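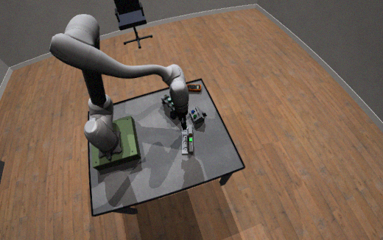
The Grakine fault is an error in the handling of tool offsets in robot arm controllers, in which an arm keeps working with an out-of-date value for the position of its fingertips after the gripper has been reset. The arm moves smoothly and reports no alarm, but its fingers arrive to one side of the target or at the wrong height. The fault takes its name from Grakine, the motion software in which it was first recorded, and was reproduced on the Alteo bench, a simulated tabletop cell used for acceptance tests. In that cell the arm stands on a green mounting block and reaches across a gray table to small fixtures set close together, with a multimeter lying near one corner, so that an offset of a few millimeters can be enough to bring the fingers down on the wrong part. The name is also used loosely for any silent loss of calibration at the tool end, although the causes may be quite different.

Background

An arm controller calculates the position of its wrist from the angles of its joints. To place the fingertips, it adds a fixed distance and direction known as the tool offset. When a gripper is exchanged, recalibrated or restarted, the offset has to be loaded again. In most controllers the loading is done by the same routine that restores power to the gripper, and the operator has no separate step to carry out.

Grakine stored the offset in 2 places: a working copy read by the motion planner, and a reference copy read by the safety monitor. A gripper reset refreshed the reference copy at once. The working copy was refreshed only when the next program started. If the reset took place while a program was paused, the planner resumed with the old value while the monitor checked against the new one.

The monitor should have detected the difference. Its limit, however, applied to the speed of the fingertips and the force at the wrist, and neither value was affected. A position comparison existed in the software but ran only during startup.

Effects

The visible result depends on the task. Where an arm presses a button, the fingers may meet the housing beside it, and the program then waits for a signal that does not come. Where it turns a cap, the fingers may close on the thread or on an adjacent vial. Work with racks is considered the more serious case, as the target stands upright among similar objects and a sideways error is carried into its neighbors.

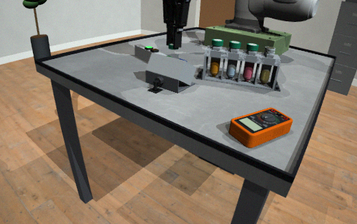 Alteo bench with the vial rack in place; three of the four vials in it have green screw caps.

A capping task contains an additional hazard. A cap that has been picked up with a wrong offset sits off center between the fingers, and the grip force reading is the same as for a correct grip. When the cap is brought to the vial, the thread does not engage. Early versions of Grakine treated the resistance as a cross-threaded cap and repeated the turn with greater force. On a physical bench, such a retry can crack the neck of a glass vial.

Reproduction

The fault was isolated by the test group at Ó Dubhghaill, a systems integrator, after a customer cell had stopped without an error code in February. The group transferred the program to the Alteo bench, where the layout could be restored exactly between runs. The gripper was reset at different points in the cycle, with the program paused each time. Of the runs made in this way, 31 ended with the fingers outside the permitted distance from the target. Runs in which the program was restarted after the reset showed no error.

Button fixtures proved to be the most useful targets. A button has a clear center and a raised edge, and a deviation is easy to measure from a view along the fingers. The group also noted that shadows from the arm fell over the fixtures during the approach, and that a vision check based on brightness alone gave unreliable results in the darker areas. The check was replaced with one that compared edges.
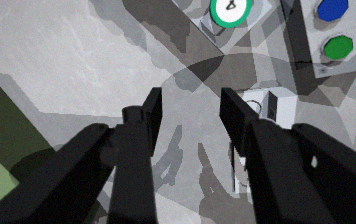
Ovari, asked for a response to the findings, replied that its controller had followed the offset supplied to it and that the storage of 2 copies was a matter for the motion software. It added that a paused program should be treated as an active one, and that a gripper reset in that state ought to be refused. The Ó Dubhghaill report accepted the second point and disputed the first - the controller had received both values and had no rule for choosing between them.

Later tests used a holder with a row of numbered knobs. The spacing of the knobs made it possible to separate a constant error, which shifts every approach by the same amount, from an error that grows with distance from the arm. The Grakine fault produced only the first type. A shift along the row was the harder kind to notice in a log, for the reason that the fingers could come down close to a neighboring knob and the motion would look normal. For this series, the approach was halted with the fingers open on either side of the row, and the offset was read before any contact was made.
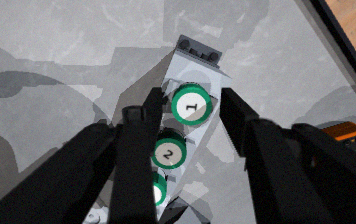

Correction

Grakine version 3 removed the working copy. The planner and the safety monitor now read the offset from a single record, which is locked while a motion is in progress. A reset during a pause cancels the program and requires a restart from the home position. The position comparison was moved from startup to the beginning of every motion.

For installations that cannot be updated, the usual workaround is procedural. The program is ended before the gripper is reset, the arm is sent home, and a touch check is carried out on a fixed point of the table. Automatic retries with increased force are switched off for all turning tasks.

Related faults

A similar result can be caused by a loose gripper flange, a bent finger or a wrong tool number. In these cases restarting the program does not clear the error - a simple test that is normally made first. Drift in a joint encoder differs again, in that the deviation changes with the posture of the arm.

See also: Tool center point; Protective stop; Hand-eye calibration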